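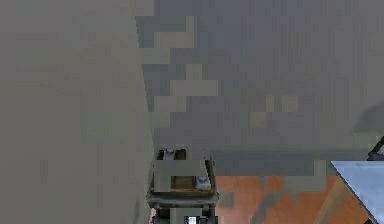 Gray wall, gray surface, orange-brown near the bottom (computer rendering)

Lime Paint Walls: Your Questions

We get a lot of mail about lime paint, and we love it! These are the questions that keep coming back, answered by Friederike Reuter and Gaurav Singhal from the Ternis workshop.

Can I put lime paint over my old latex paint?
Yes, with a mineral primer in between. Lime wants something it can grip, and latex is far too smooth for it. Let the primer dry overnight. On bare plaster you can skip it altogether and just dampen the wall with a sponge.

Why does my wall look so blotchy?
Give it time! Fresh lime paint goes on nearly see-through and gets lighter for days. If it still looks uneven after a week, add another thin coat. A little cloudiness is the whole charm of the stuff, and Gaurav would happily live in a house with nothing else.

How many coats do I need?
Usually 2. Very dark walls may want a third. Keep them thin – thick coats crack.

Which brush should I use?
A wide, soft block brush. Work in loose crisscross strokes and keep a wet edge, all the way to the corner. Rollers leave tracks. Volker Oltmanns used one on his stairwell in Turitmont and ended up doing the whole thing over by hand (it looks wonderful now).

Is it safe to handle?
Wear goggles and gloves, please. Wet lime is caustic and a splash in the eye is serious. Rinse with lots of clean water and get medical help right away. Once the paint has cured, you can touch the wall all you like.

Can I use it in a bathroom?
On the walls, yes, and it copes well with steam if you air the room out. Inside the shower, no. It can't take running water.

My touch-up spot shows. What now?
Lime paint almost always shows touch-ups. Repaint from corner to corner and you'll be fine.

Can I tint it myself?
Please do, it's the best part! Use lime-proof pigments only, soak them in water first, and mix enough for the whole room in one go. Write your recipe down. Ilse Görtz mixed a green last April that we have all been trying to copy ever since.

How long does an open bucket keep?
Months, if you pour a little water on top and close the lid tight. Don't let it freeze.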